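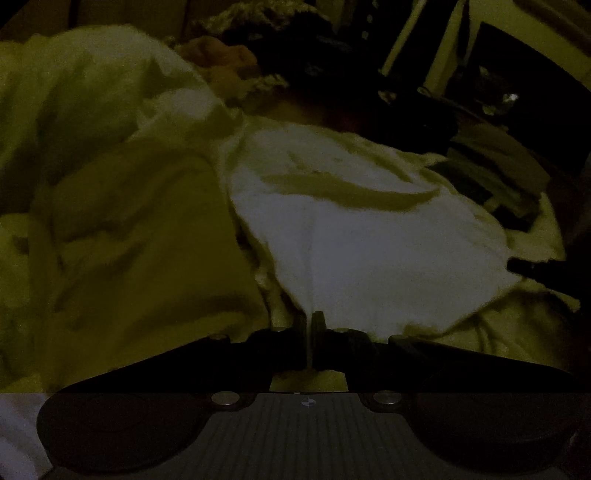
*光线昏暗，被子没叠。*

# 关于 Claketti

Claketti 是一家看水的公司，办公室在 Clirkbridge，主要业务是湖泊和水库的藻类监测。客户打电话来，开头多半是“水绿了”，接着问“要不要紧”。我们的工作，就是把这两句话之间的空白填上数字，再寄一张账单过去。

会点进“关于我们”的访客，大致有几种：想合作的、想应聘的、同行，还有本来要找联系方式但点错了的。联系方式在页面最下面，前面的内容您可以跳过，我们不会知道。

## 我们从哪里来

公司的前身叫 Đinh 水文，做的是河道水位记录，业务非常稳定，稳定到每年的报告只需要改封面。后来上游修了调节闸，水位从此由闸门说了算，记录水位这件事忽然变得像在替别人抄考勤表。Đinh 水文留下了一间仓库、两条船（一条能浮）和一批水位尺，我们接手的时候连同墙上的挂历一起接了。

改做藻类，起因是 Clirkbridge 北边的那座水库。某年五月，库湾里漂起一层蓝绿色的东西，像有人打翻了油漆。镇上的意见分成两派：一派认为是油漆，另一派认为是上游的养鸭场，两派都没有取样。我们仓库里正好有取样瓶，于是去取了。结果是微囊藻，跟油漆没有关系，跟鸭子有一点关系，跟沿岸菜地的化肥关系更大。这个结论让所有人都不太满意，从那以后陆续有人找我们做检测。

公司现在的名字 Claketti 没有含义。设计标志的人说念起来像石子掉进水里，我们试着念了几遍，觉得像石子掉在船板上，但合同已经签了。

## 我们做什么

**藻类巡测。** 定期到湖面固定点位取水，测叶绿素、藻密度、透明度和总磷总氮，必要时加测藻毒素。一份标准的巡测报告包括数据表、趋势图和一页说明。说明是写给不看数据表的人的，所以我们花在那一页上的时间最多。

**在线浮标。** 我们自己做了一款浮标，叫 Clorar，装有温度、溶解氧、浊度和荧光探头，每隔一段时间把读数传回来。Clorar 目前是第三代。第一代会漏水，第二代不漏水了，但颜色选得太好看，丢得很快。第三代是灰的。

**水华应急。** 湖已经绿了、而且已经有味道了的时候，请走这一项。我们会先派人取样，判断藻种和有没有毒素风险，再给出封闭水域、调整取水口之类的建议。请注意，应急指的是我们到得比较快，藻类的消退速度不在我们的控制之内。每年夏天都有人希望我们能带点什么药来撒一撒，我们一般带的是瓶子。

**沉积物取芯。** 把一根管子插进湖底，拔出来，里面是这座湖多年来吃进去的东西。磷就存在泥里，岸上的排污口堵住以后，泥还会慢慢往水里放。很多业主觉得污染源既然已经关了，水就该清了，看到泥芯数据时表情会比较复杂。这一项不便宜，也不好看，但我们认为它是整张价目表里最值得花钱的。

**不做的事情：** 我们不做饮用水的处理设备，不卖除藻剂，不为楼盘的“亲水生活”出具形容词。曾有开发商希望报告里写“水质灵动”，我们查了标准，没有这个指标。

## 几个数字

同类网页上都有一排大字号的数字，我们也凑了几个，字号普通。

| 项目 | 数值 |
|---|---|
| 长期监测点位 | 63 个 |
| 全职员工 | 22 人 |
| 每年夏季处理的水样 | 400 份左右 |
| 自有实验室 | 3 间 |

三间实验室里有一间很小，过去是 Đinh 水文放扫帚的地方，现在放显微镜。镜检需要安静和暗一点的光线，扫帚间两样都有，而且已经有了。

“63 个点位”常被问到是怎么选的。老实的回答是，其中一部分按水文条件布设，另一部分是船能到的地方。后来换了吃水浅的船，我们重新检查过全部点位，把几个靠方便选出来的往库湾里挪了。挪过的点位前后数据不直接比较，报告里会用虚线隔开。请不要在复印的时候把虚线涂掉，有客户这样做过。

## 我们怎么工作

巡测日出发很早。藻类会在一天里上下移动，清晨风小的时候浮到表面，下午起风又被搅散，同一个点上午和下午能测出两座湖。所以我们每次都尽量在相近的时段到同一点，取表层，也取下层。客户有时问能不能下午来，下午停车方便。可以来，但我们会在报告上注明时间，您拿去和上午的数据比，结论归您。

取样瓶避光冷藏，当天送到实验室。做叶绿素的样品要过滤，滤膜冷冻保存；做镜检的样品加鲁哥试剂固定，变成茶色。新来的同事都会在某一天把茶色的瓶子和自己的茶放在同一张桌上，这种事我们在培训里讲过，效果一般。

数据有两个人复核。第二个人不参加那次外业，也就没有晒过太阳，对异常值不抱感情。如果某个数值高得离谱，先查仪器，再查记录，最后才考虑湖。这个顺序是我们吃过亏之后定下来的：曾经有一个点的总磷突然很高，我们写了三页分析，讨论底泥释放与分层，后来发现那天船边有人洗了饭盒。三页分析现在贴在大实验室的门后面。

外业遇雷雨一律返航，不讨论。缺测就写缺测，我们不用前后两次的平均值去补那个空格，尽管空格确实不美观。

## 关于“治好了没有”

这是我们听得最多的问题，所以单列一节。

监测公司不治湖。我们说的是湖现在怎么样、比从前怎么样，以及按目前的营养盐水平，夏天大概会怎么样。治湖要靠流域里的事：菜地少施肥，化粪池别漏，雨水别带着泥一路冲进来，岸边留一圈草别剪。这些事情琐碎、缓慢，拍不出剪彩的照片，因此总不如在湖中心装一座喷泉受欢迎。喷泉对溶解氧有一点好处，对磷没有什么影响，晚上开灯的话对飞虫影响很大。

也有湖真的变好过。Clirkbridge 那座水库在沿岸改了排水沟、菜地退后之后，透明度一年比一年高一点，高得很慢，慢到镇上没有人注意。后来水草长起来了，缠住了游船的螺旋桨，我们接到的投诉电话比水华那年还多。从湖的角度看，水草是好消息，这句话我们在电话里说了很多遍，语气越来越平。

## 公开与保密

公共水体的监测数据，只要委托方同意，我们都放在网站的“数据”栏目，可以直接下载表格。表格没有做成会动的图，因为做过一版，打开要很久，下载的人反而少了。

私人鱼塘、高尔夫球场和度假村的数据归委托方，不公开。我们也不会在饭桌上讲。如果毒素浓度达到可能危及公众的程度，我们会按规定上报主管部门，这一条写在合同第一页，字号和别的条款一样大，签字前请看一眼。签完以后再来商量的，我们都婉拒了。

## 加入我们

我们每年招人不多，要求也不复杂：会游泳，能早起，写得出完整的句子。专业以水生生态、环境化学、地理为主，别的专业也看过，有一位同事原先学排版，自从他来了以后表格就对齐了。

面试在办公室进行，之后有半天跟船。跟船不打分，主要是让您看看自己晕不晕。晕船的人不会因此落选，实验室一直缺人，只是从此大家会把靠窗的位置让给您。

实习岗位在五月开放申请，夏天上船。实习生发工资、救生衣和帽子，帽子要还。

## 来访与联系

办公室在 Clirkbridge 老码头后面，门口有一根旧水位尺，是 Đinh 水文那批里的，最高刻度在二楼窗台附近，现在主要用来量同事家的小孩。

- **委托监测：** 请填写“委托”页面的表单，附上水体的位置和大致面积。“挺大的”不算面积。
- **水华应急：** 请直接打电话，号码在页首。能先拍几张水面的照片最好，手机拍的就行，请不要用滤镜。
- **Clorar 浮标维护：** 报浮标背面的编号。如果是捡到的，也请报编号，我们去取，并送您一份当地的水质报告作为感谢。到目前为止，捡到的人都更想要浮标。
- **送样：** 工作时间内送到后门，瓶身写清时间和地点。用饮料瓶装的水样我们不收，里面残留的糖会让数据十分精彩。

本页更新于 2019年7月1日。湖区巡测季期间电话可能无人接听，请留言，我们上岸后回复。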